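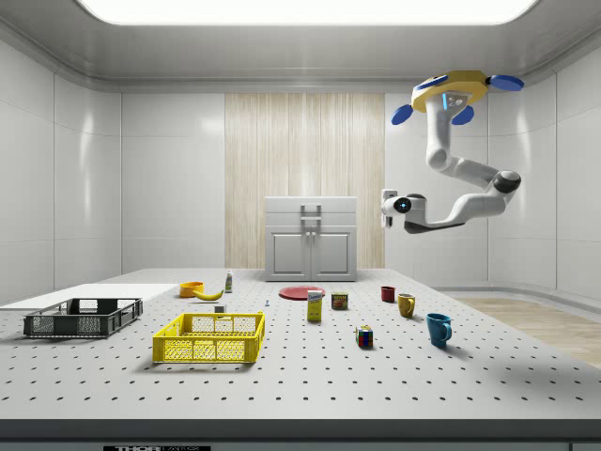

Kevby cell, simulated render. Ceiling-mounted arm, perforated table, grey and yellow crates, household items.

Kevby: simulated pick-and-place episodes for equipment planning

README and data card
Last revised 2019-09-14

What is in here

Kevby is a set of 512 simulated episodes of an overhead arm working above a table of small household goods, together with the planning sheet we filled in from them. It was put together at the Kamel workshop to help answer one question: should we spend next year's equipment money on a ceiling-mounted arm, a bench-mounted arm, or neither?

The scenes were built and rendered in Sitach. The arm is modelled on the drawings in a quotation from Staster, who would like to sell us the real one. Please keep that in mind when reading any figure below. The reach, the joint limits and the cycle times all start from the seller's own sheet, and a simulation built on a seller's sheet will tend to agree with the seller.

Contents

episodes/ - one folder per episode, with the joint log, the object poses and the rendered views
layouts/ - the 80 object layouts, as scene files
planning/budget.csv - line items with a low and a high estimate for each
planning/quotes.csv - what was asked for, what was offered, what was left out of the offer
planning/assumptions.txt - read this before budget.csv
tools/ - scripts to replay an episode and rebuild the summary tables
CHANGES.txt

The images are for looking at. All the numbers in the summary tables come from the logs.

Layouts

Each layout places items from a fixed pool on the same table. The pool includes two plastic crates, an orange bowl, a banana, a flat red plate, a metal can, a small box, mugs in different sizes and colours, a Rubik's cube and a few smaller pieces. Every layout is used in more than one episode, with small shifts in position.

The pool was chosen because the items were already available as models. They do not represent what we handle at Kamel, where most of the work is boxed parts and bagged fasteners. A mug has a handle and a known centre of mass. A bag of washers has neither, and we had no convincing model of one. If you are using this set to argue that an arm could take over the kitting bench, you are a long way past what it can support.

How an episode is judged

An episode counts as a success if the named item is inside the target area when the log ends and has not left the table in between. That is a generous rule. It takes no notice of a mug put down on its side, or of a can that was dragged instead of lifted. Of the 512 episodes, 121 are marked as failures. We have not published a success rate in the summary because people will copy it into a purchase request, and it will be taken for a promise.

Failure labels were assigned by script. The "missed grasp" and "slipped" labels overlap badly and should be merged if you plan to use them for anything. The "unreachable" label is the one we trust most, as it depends only on geometry.

What the simulation tells you about buying

Reach over the table. With the mount on the ceiling, the table edges stay clear for people and crates. That much is plain from the layouts and we believe it. The same geometry also shows awkward spots, mostly where a tall-sided crate stands between the wrist and a low item. Look at the unreachable episodes before signing off on a mount position.

Floor space. Overhead mounting saves some. It is the main selling point in the Staster quotation, and it is true as far as it goes. The quotation is silent on the access platform needed whenever someone has to work on the arm, and that platform has to be stored on the same floor.

Cycle time. Treat with suspicion. The controller in Sitach has no network delay, no guarding and no operator walking past. Our budget sheet takes the simulated time and multiplies it by a planning factor, which is a guess. It is labelled as a guess in assumptions.txt and should stay that way.

What it does not tell you

It says nothing on whether our ceiling can hold the mount. The simulated ceiling is pale, smooth and as strong as we want it to be. The one at Kamel is an older steel roof with ductwork under it, and the only structural opinion we have so far was given over the phone. Until there is an engineer's letter, the mount line in budget.csv has a high estimate of "unknown", and the totals script will refuse to print a total. This is deliberate. Several people have asked for a version that fills in a number there. No.

It says nothing useful about lighting either. The rendered room has one broad ceiling panel, white walls and no windows. Ours has a roller door that faces the afternoon sun. Anyone costing the camera gear from these renders will underspend.

It does not cover wear, spare parts, training, dust, or what happens when the supplier changes the gripper model and stops stocking the old fingers.

Budget lines, and what we think of them

Arm and controller. The firmest line. Quoted in writing, valid until April. Freight is extra and was left off the first version of the quotation.

Ceiling mount. See above. Do not let anyone carry over the floor-stand price as a placeholder. That happened in the first draft and made the overhead option look cheaper than it could possibly be.

Gripper. Quoted as "from", a word that belongs on a car yard sign. The simulated gripper holds everything in the pool it can get to, more or less. The real one comes with one set of fingers, and we would need at least one more.

Perforated table. Easy to price and probably worth buying whatever we decide. A regular grid of fixing holes is useful for jigs even with no arm above it. If the rest of the plan falls over, this line should be kept.

Crates. Cheap. Measure our own first. The crate models have open handles and slotted sides, and some of our bins are solid-walled, which changes how the edges show up to a camera.

Software. The Staster offer includes a licence for the first year. The renewal price was described as "in line with the industry". We have asked for it in writing and will update quotes.csv if it comes.

Integration. The line most likely to be wrong. The low estimate assumes our own people do the work between other jobs. Our own people have read the low estimate and disagree with it.

Contingency. Set at five per cent by whoever started the spreadsheet, and never defended by anyone since. For a first overhead install in a building of that age it is far too thin. We have left it in the sheet so that the totals can be compared with the earlier draft, with a comment beside it.

Suggested use

Use the layouts to test mount positions and table sizes. Use the unreachable episodes to write awkward questions for the supplier. Use budget.csv as a list of things to get priced properly.

Please don't use the renders in a slide for management without the assumptions file next to them. A clean white room with nobody in it makes any purchase look settled.

Training a grasping model on this set is possible, and the logs are complete enough for it, but the pool is small and the layouts repeat. We would not expect much to carry over to real parts.

Known problems

Object poses are logged at the start of each control step and joint positions at the end, so the two are out by one step. The replay script corrects for this. Your own script won't unless you tell it to.

Contact between the plate and the table is noisy. The plate sometimes creeps when nothing is touching it. Episodes with the plate as target have been kept but flagged.

Some layouts place a crate partly on top of the flat white board on the left side of the table. The crate then sits slightly higher on that side, and the target height in the log does not allow for it.

The summary script reads a comma in a quoted price as a column break. Take the commas out of prices by hand before running it.

Changes

Merged the two quotation sheets. Removed the floor-stand price from the mount line. Added the flag for plate episodes. Moved the planning factor out of the script and into assumptions.txt, where it can be argued with.

Still to come

A bench-mounted version of the same layouts, for comparison. It should have been built first. Without it the overhead arm is only being compared with doing nothing, and we already know how well doing nothing performs: the kitting bench gets its orders out most days, and it is paid for.

Licence and contact

Free to use and alter within Kamel and by its suppliers, with this file kept alongside. Quoted prices in quotes.csv are confidential and are blanked in outside copies. Corrections go to the equipment planning mailbox, preferably with the episode folder name in the subject line.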